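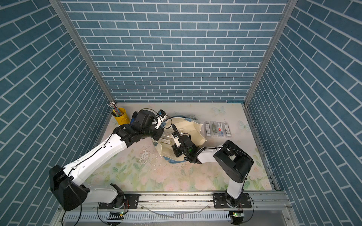 Wall covering in blue brick pattern, floor mat with roses and butterflies.

PREMISES SAFETY CHECKLIST WITH COMMENTS
Site: Vundia sample rooms and stockroom, ground floor
Form: 172
Inspection month: September
Completed by: Viola Russo
Areas covered: entrance, sample rooms, cutting room, paste and adhesive store, stockroom, staff kitchen, rear loading door
Floor area: around 2,000 square feet
Not covered: roof, upstairs tenant, parking lot

Ratings used on this form
OK: meets the requirement at the time of inspection.
Minor: correct during normal housekeeping.
Action: correct by the date agreed with the site manager and report back.
N/A: does not apply at this site.

A comment is required for every Minor and every Action. Comments on OK items are optional.

SECTION A. EXITS AND ROUTES

A1. Front door opens fully from inside without a key. OK

A2. Rear loading door opens fully from inside without a key. Action
Comment: The panic bar releases but the door drags on the threshold for the last part of its swing. Full opening needs a hard push with the shoulder. Adjust hinges or plane the bottom edge. Do not remove the weather strip as a fix. It was removed once before and water reached the lower pallet row.

A3. Routes to exits clear to full width. Minor
Comment: Rolls of vinyl standing on end along the corridor between the cutting room and the stockroom. They narrow the route and can fall across it. Return to the horizontal rack.

A4. Exit signs in place and lit. OK
Comment: Both signs tested on battery by the site manager during the visit. The sign over the rear door is dimmer than the front one but legible from the far end of the stockroom.

A5. Floor plan posted and current. Minor
Comment: Posted plan still shows the old partition in the cutting room. Replace with the current drawing.

SECTION B. FIRE

B1. Extinguishers mounted, tagged and in date. OK

B2. Extinguisher type suits the hazard. Action
Comment: The unit outside the adhesive store is a water type. Solvent-based primer is kept inside. Swap for a type rated for flammable liquids and leave the water unit in the stockroom, where the load is mainly paper.

B3. Smoke detectors tested. OK
Comment: Test log signed monthly. No gaps.

B4. Fire rating documents held for wall coverings installed in sample rooms. Minor
Comment: Documents are held by product and should also be held by room. The binder lists Valentini papers by catalog code, but the rooms are labeled by display name, and the two can only be matched by asking staff. Add the catalog code to the room label. Where several layers of paper have been hung over each other, record that too. The rating on the data sheet applies to a single layer on the stated backing.

B5. Waste paper and offcuts removed daily. OK

B6. Combustible stock kept clear of heaters. Action
Comment: The wall heater in the stockroom had cartons stacked against the guard. Heater was off. Cartons moved during the visit. Mark the clear zone on the floor with tape so that it holds through the winter.

SECTION C. FLOORS AND MATS

C1. Floors level, dry and free of holes. OK

C2. Mats lie flat with no curled corners. Minor
Comment: The entrance mat has a curl on the street side. Reverse it for a week. If the curl returns, replace it. Do not tape over it. Tape on the entrance mat lifts within days and leaves an edge that catches heels.

C3. Display mats have non-slip backing or are fixed. Minor
Comment: Printed mats on sealed concrete need an underlay. Some staff use carpet tape and some use mesh underlay. Choose one method and write it into the setup sheet. Mesh is preferred for mats that are changed often.

C4. Metal edging and trim strips fixed down along full length. OK
Comment: Checked by hand in each room where a trim strip is used on the floor. Recheck after any mat change.

C5. Changes in level marked. N/A

C6. Cleaning product suits the floor finish. OK

SECTION D. WALLS, PANELS AND FIXED DISPLAYS

D1. Wall panels secure at top and bottom. OK

D2. Seams of wall coverings sound, no lifting at hand height. Minor
Comment: Lifting seams are mostly an appearance matter, but in the cutting room a loose strip next to the outlet has exposed the gap around the box. Re-paste and trim.

D3. Corner posts and frames free of sharp edges or burrs. OK
Comment: End caps should be kept in stock. Site had none at the time of the visit.

D4. No signs of moisture or mold behind coverings. Action
Comment: Meter reading high on the outside wall of the stockroom, low down, left of the loading door. Likely linked to A2. Fix the door first, let the wall dry, then take another reading before any new paper is hung.

D5. Overhead display rods rated for the load. OK
Comment: Load labels are readable from the floor. Staff know that only one book of samples goes on each hook.

SECTION E. ELECTRICAL

E1. Panel accessible, door closed, circuits labeled. OK

E2. No extension cords used as permanent wiring. Action
Comment: Two cords found. One feeds the paste mixer across the cutting room doorway. The other runs behind the sample books to a desk lamp. The mixer needs its own outlet. The lamp can be moved to the other side of the desk.

E3. Cords and plugs undamaged. OK

E4. Outlets near sinks protected. OK
Comment: Test button tripped and reset correctly in the kitchen and at the paste sink.

E5. Power switched off before paper is removed around outlets and switches. OK
Comment: Confirmed verbally with staff. There is no written instruction. One line in the Callix work order template would be enough.

SECTION F. CUTTING ROOM

F1. Knives stored with blades retracted or covered. Minor
Comment: One open knife on the long table, under paper. Add a tray at each end of the table.

F2. Used blades placed in a sealed container. OK

F3. Straightedges fitted with a finger guard. OK

F4. Table height suits the work. OK
Comment: The taller staff member has asked for risers. Acceptable if all legs are raised equally and the risers have a lip.

F5. Lighting adequate at the cutting line. Minor
Comment: One tube is out over the center of the table.

F6. Cut-resistant gloves available in the sizes needed. Action
Comment: Large only. Order small and medium.

SECTION G. ADHESIVES AND CHEMICALS

G1. Safety data sheets available for all products. Minor
Comment: Sheet missing for the Testilix seam adhesive. The tin is on the shelf and has been opened. Get the sheet from the supplier and file it before the tin is used again.

G2. Containers labeled. Action
Comment: Clear liquid in a food container on the lower shelf, no label. Staff believe it is diluted size. Treat as unknown and dispose of it. No product is to be decanted into food containers, including for short jobs.

G3. Store ventilated. OK

G4. Eyewash bottle present, sealed and in date. OK

G5. Spill kit present and complete. Minor
Comment: Granules have been used and not topped up.

SECTION H. LIFTING, RACKS AND LADDERS

H1. Racks anchored to wall or floor. OK

H2. Heavy rolls stored between knee and shoulder height. Minor
Comment: Contract-width vinyl is on the top level. Exchange with the border papers now at waist height.

H3. Ladders undamaged, feet intact. OK

H4. Hand truck tires and handle sound. OK

SECTION I. RECORDS AND FIRST AID

I1. Injury log available and up to date. OK

I2. First aid kit complete. Minor
Comment: Short of finger dressings. Given the amount of knife work, keep twice the standard number.

I3. New staff induction recorded. OK

FOLLOW-UP
Actions A2, B2, E2 and G2 take priority. D4 depends on A2. Minor items may be signed off by the site manager in the margin of this form. Photographs of completed work are useful for B6 and E2 and are not needed for the rest. Return the signed copy to V. Russo and keep the original in the site binder behind the previous form.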